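What I'm spending on the two-arm setup this year

February is when I sit down and work out what the robot side of the workshop will cost. Last year I bought things as I went along and ended up with two tablets I didn't need and no spare gripper cable. So this year the list comes first and the ordering comes second.

Before spending anything on hardware I've been running the desk-tidy job in simulation, with two arms and hands, a divided organizer and a grey block to go in it.

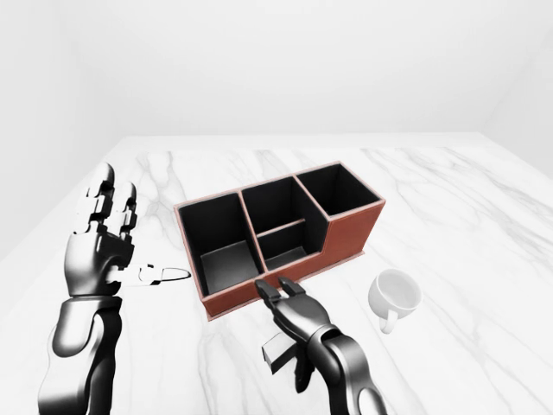
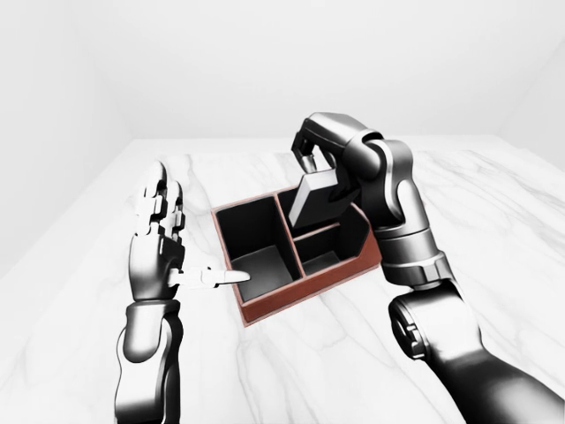
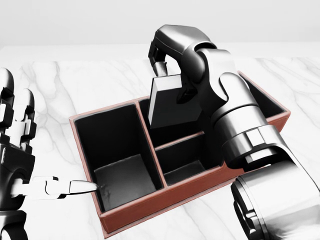
The budget so far

The total I've allowed myself is £3,363. The biggest line is a used pair of arms from Sestumari at £1,930. They come without hands. I asked about a warranty and was offered 30 days, so I'm treating it as none.

Next is £600 towards a hand. One hand, for the right side. In this job the right arm does the carrying, and I can live with a plain fixed paddle on the left until next year. Pagano and Fleno both have something near that price. The Fleno one is lighter but the lead time is longer, and I haven't decided.

A graphics card for the simulation machine is £501. I went back and forth on this. Tươi Lục, who I share the unit with, thinks I should rent computer time by the hour and put the money into the second hand. She may be right for the first couple of months, but I leave things running overnight a lot and the rental bills add up.

That leaves £332 for the bench, cables, an emergency stop and delivery from Wetville. Delivery is the bit I can't pin down. The arms come on a pallet and the quote changes depending on whether they'll bring it past the kerb.

Still to sort out

Measure the door. Check the bench will take the weight of both arms at full stretch. Ask Sestumari if the power supplies are included, as the listing doesn't say.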